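Last updated: Friday, 4:10 p.m.

Filed under: Robotics / Research Notes

Grurville lab reports handover timing method for two-arm robots

A research group in Grurville has published results for a method that lets a two-arm robot decide when to close its grippers on a part held by a person, using joint torque and gripper position in place of a fixed countdown.

The method, named Mavar, was developed by a team led by Farhad Amini. It was trained on 1556 recorded handovers of thin, flat parts such as plates and cards, collected at shared benches where a person works across the table from the robot. A further 553 handovers were held back for testing.

Thin parts are a known problem in this kind of work. A plate presented by hand is rarely level, and a small error in gripper angle can push the part out of the fingers or bend it against the edge. Earlier controllers dealt with this by stopping the arm and waiting for the person to hold still, and this made each transfer slow.
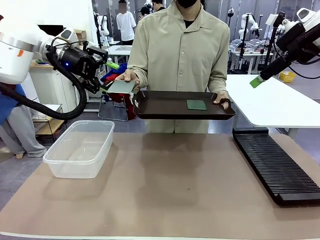 Mavar treats the two arms separately. Each arm keeps its own estimate of whether the part is supported, and one arm can hold a piece while the other is still approaching. The estimate is refreshed throughout the motion, so a late change in the person's grip alters the closing point - it does not restart the sequence.

In the held-back set, the group reports fewer dropped parts than with the countdown controller on the same hardware. The gain was largest for rigid plates. For flexible cards the two controllers were close, and the authors do not claim a difference.

Amini said the weak point is parts handed over inside a tray or rack, where contact with the container can be read as contact with the part. "The torque signal is the same in both cases for a short time," he said. "We need another input there."

A second data set, recorded at the group's Casitwood site, will add 1888 handovers and 3 new gripper finger shapes. Collection is due to end in May. The code will be released through the Vahidi project page after that.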